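The Case for the Second Basin

Opinion
2022-09-14

Few decisions in the planning of a kitchen receive less attention than the number of basins in the sink. Households will spend weeks on the color of a cabinet door and settle the sink in a few minutes, often by accepting whatever the supplier has placed in the standard package. In recent years that package has tended to contain a single wide basin. It is the position of this essay that the change has been accepted too readily, and that the divided sink deserves to remain the ordinary choice for ordinary homes.

The Skusska Institute for Domestic Practice has offered guidance on kitchen planning to tenants, builders and housing associations for 17 years. During that time the questions put to the Institute have shifted. Readers once wrote to ask where a sink should go. They now write to ask how large it should be, and the answer they appear to expect is that larger is better. The Institute does not share that view, and the reasons have to do with how food and dishes move through a kitchen on an average evening.

What the single basin offers

The arguments for the undivided sink should be stated fairly. A roasting pan lies flat in it. A stockpot can be turned on its side and scrubbed from any angle. There is no center wall to collect residue, and the basin is simple to wipe down at the end of the night. For households that own a dishwasher and use it for nearly everything, the sink has become a place for oversized pieces, and a wide basin suits oversized pieces well.

These are real advantages. They apply, however, to a small part of the week. A roasting pan may come out on a holiday or for a large dinner. Cups, bowls, cutting boards and vegetables come out every day, and for these the wide basin offers one undivided space in which everything must wait its turn. A coffee cup left at breakfast stands where the lettuce is to be rinsed at noon. The cook moves the cup to the counter, rinses the lettuce, and returns the cup. The work is slight, but it is repeated without end.

There is also the matter of water. A person washing by hand in a single basin must either fill the whole of it, set a plastic tub inside it, or leave the tap running. The plastic tub is the most common answer, and it is a telling one. Many owners of single basins purchase, within the first year, an object whose only purpose is to divide the sink again.

What the divided sink asks

A divided sink asks its household to agree on a rule. One side is for dishes and the other is for food. Once the rule is understood, it needs very little enforcement, and guests will generally follow it without being told, as the contents of each basin make the arrangement plain.

The Institute recommends unequal basins over equal ones. Two basins of the same width are often each slightly too small for the work expected of them. A larger basin for dishes, with a smaller one beside it for produce, gives the heavier task the greater share of the space. The faucet should stand behind the divider, with a spout that reaches over either side. A tall curved spout is preferable to a low one, as it leaves clearance for a pot and does not have to be moved aside when something is lifted out.

The smaller basin is sometimes dismissed as a leftover, too narrow to be of use. The objection confuses size with usefulness. A few carrots, a pepper and an apple do not require a wide basin. They require one in which nobody has set down a greasy pan.

The rack across the basin

The divided sink is at its best when it is joined by one inexpensive accessory, the extendable rack. It consists of parallel metal rods with a handle piece at the end, and it can be drawn out to span the basin. Cups and small dishes drain directly into the sink beneath. The counter is left free, and the standing dish drainer, with its tray of gray water, may be retired altogether.

The Institute first recommended such racks in March, in its notes for the renovation of the Clindcombe apartments, where the counters are short and a standing drainer takes up much of the working surface. The kitchens there have 40 inches of clear counter beside the sink. A drainer of the usual type occupied close to half of that length at all hours, whether or not there was anything in it. With a rack over the larger basin, residents regained the counter for chopping, for setting down groceries, and for the other purposes a counter is meant to serve.

A rack does reduce access to the basin below it, and this is the objection most frequently raised. In a single-basin kitchen the objection carries weight, for a rack laid across part of the only basin competes with every other task. In a divided sink the matter is different. The larger basin may be given over to draining while the smaller one continues in use, and when a pot must be scrubbed the rack is lifted away.

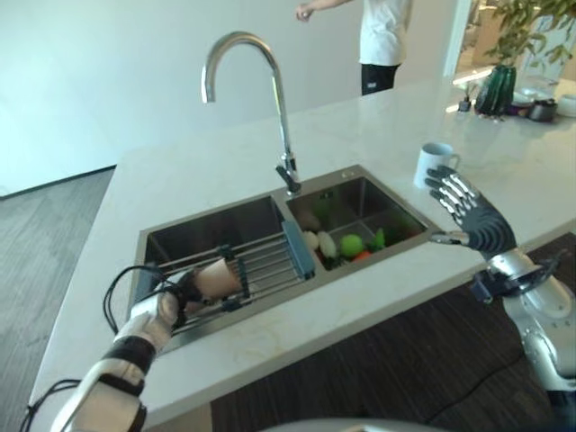 On materials and upkeep

Stainless steel remains the sensible material for both basins and rack. A steel sink set into a white marble counter is a familiar pairing, and a practical one, although marble makes its own demands. It is sensitive to lemon juice, vinegar and wine, and water left standing at the rim of the sink will in time leave a dull ring. Households that choose marble should plan to dry the counter after use. Those that do not wish to do so would be better served by another surface, and there is no shame in the choice.

The divider itself calls for some attention. Its top edge collects soap film and should be wiped whenever the basins are wiped. The rods of a rack should be washed weekly, along with the underside of the handle pieces, where residue gathers out of sight. The base of the faucet, particularly around the lever, is the other place that is commonly missed. A soft brush is enough for all of these.

On the question of depth, the Institute advises moderation. Very deep basins have become fashionable alongside wide ones, and they oblige a tall person to stoop and a short person to reach. A basin should be deep enough to contain splashing and no deeper.

The question of cost

Suppliers will sometimes say that the divided sink is the more expensive option. In the Institute's experience the difference is minor. For the Clindcombe work, quotations were obtained from 2 suppliers, Bassi and Beltatov. Bassi offered the divided model at 100 dollars above its single basin of the same overall width. Beltatov offered both at the same price. The plumbing for a second drain adds a modest amount of labor in a new installation and rather more in an older one, where the existing pipework may have to be altered.

Against this should be set the cost of the plastic tub, the standing drainer and the additional counter space needed to accommodate it. Counter space is seldom priced in this way, but in a small kitchen it is the scarcest thing in the room, and stone is sold by area. A household that pays for marble and then covers a good portion of it with a dish drainer has paid for a surface it cannot use.

A recommendation

The Institute does not propose that single basins be removed from kitchens where they serve well. Large households with frequent need of large pans, and households that cook seldom, may find the wide basin entirely satisfactory. The concern of this essay is with the default. Builders and housing associations fit sinks for people they have not met, and in such cases the fitting should suit the widest range of daily habits. Someone who rinses vegetables while the dishes drain, or who washes by hand and has little counter to spare, is poorly served by one basin. More of the tenants who write to the Institute answer to that description than to any other.

It is therefore recommended that new rental kitchens be fitted with an unequal double-basin sink in stainless steel, with a tall faucet mounted behind the divider, and that an extendable rack be supplied with the sink at the time of installation. The rack is best supplied at the outset – tenants who must find one that fits on their own generally buy a counter drainer instead. Dimensions for racks suited to the common basin widths are given in the Institute's planning notes, which are available to builders and tenants on written request.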